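Dovirance wireless mouse, three months on

I bought the Dovirance in May to replace a Garudov that had started double-clicking. I do invoices and spreadsheets most of the day, so my needs are simple.

It takes one AA battery and has a small receiver that plugs into the computer. Setup took a few seconds on both my machines. The buttons are quieter than the Garudov's, and the wheel moves in clear steps, good for long sheets. The side buttons are too far forward for my thumb and I have given up on them.

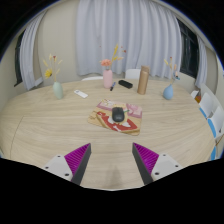

Does it need a mouse mat?
It works on bare wood and on paper, but the pointer skips on glass, so a mat is worth having if you have a glass desk.

The pointer speed starts at 1000 and can be changed in the software, which is slow to open. I changed it once and then removed the program. The setting stayed.

Battery life is fair. The first one lasted 8 weeks at 40 hours a week. My colleague Sayaka Yoshida has the Suksawat, which is lighter but costs more.

I would buy the Dovirance again for office work. For games, look elsewhere.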